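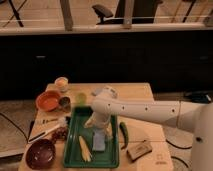

Figure 1. Green tray and white robot arm on the work table.

Living Away: What Long-Stay Visitors Remember About Food in a Small Coastal Town
Student project report, Travel and Culture Studies
2023-03-08

1. Background

Our group wanted to find out what people remember after they have lived in another country for a year or more, as opposed to visiting for a week or two. Most travel writing we read in first term was about short trips. It covered the beach, the main church and one good restaurant. We thought people who had paid rent, caught the bus to work and bought their own groceries might remember different things.

We picked the town of Clesmont because two members of our group had family who lived there, and because it has a fair number of foreign residents for its size. Most came for work at the Sobczak shipyard and left when their contracts ended. Many of them still keep in touch through a newsletter called the Diltow Letter, named after the street where the first rented flats were.

2. What we did

We wrote a questionnaire of 22 questions and sent it out through the newsletter, which goes to 300 addresses. We got 225 replies, a lot more than we had planned for. We had told our supervisor we would be happy with 100.

Half of the questions had boxes to tick and the rest asked for a few sentences. We left the last one open: "What do you miss?" The written answers were sorted by hand into groups such as food, neighbours, weather, work and language. If an answer fitted in two groups we put it in both. Two of us sorted every answer separately and then compared. We disagreed most about answers that mentioned the market, which could be food or neighbours depending on how you read them.

3. Results

Food was the largest group by a clear margin, which we expected. What we didn't expect was how ordinary the food was. Very few people named a restaurant. They wrote about bread from the corner bakery, the smell of coffee in the stairwell, and peaches sold from the back of a truck in summer. Several mentioned a plain bean soup that was served at the shipyard canteen and said they had tried to make it at home without getting it right.

The Givano market came up again and again. It runs in the square behind the harbour in the mornings. People remembered being told off for touching the fruit, then after a few months being handed the best pieces without asking. One person wrote that this was the first day they felt they lived there.

Neighbours were the second group. The answers here were more mixed. Some people were invited to Sunday lunch in their first month and others were never asked inside at all. Those who had children at the local school were more positive than those who came alone, and so were those who had rented above a shop.

Language was the main complaint. Most people said they had learned enough to shop and to deal with the landlord but couldn't follow a conversation at a full table. A few said the local dialect was a separate problem, as the classes they had paid for didn't cover it.

Weather got fewer mentions than we thought it would. Where it did come up it was usually the winter – damp flats, tile floors and one heater moved from room to room.

4. Problems

Everyone who answered still reads the newsletter, so they are probably people who liked the place. Somebody who had a bad year in Clesmont is not likely to have stayed on the list. We also asked about things that happened a long time ago in some cases, and memories change. The question about rent was badly worded, as it didn't say whether to include power and water, and we left it out of the results.

We should have asked how long each person stayed. We only asked when they arrived. This made it hard to compare people who were there for one year with people who were there for ten.

5. Further work

We would like to send a shorter version to people who live in Clesmont now, with the same open question changed to "What will you miss?" The newsletter editor has agreed to run it in the next issue. We are also collecting recipes for the bean soup and have been sent four so far, all different. They are in Appendix B, along with the full questionnaire.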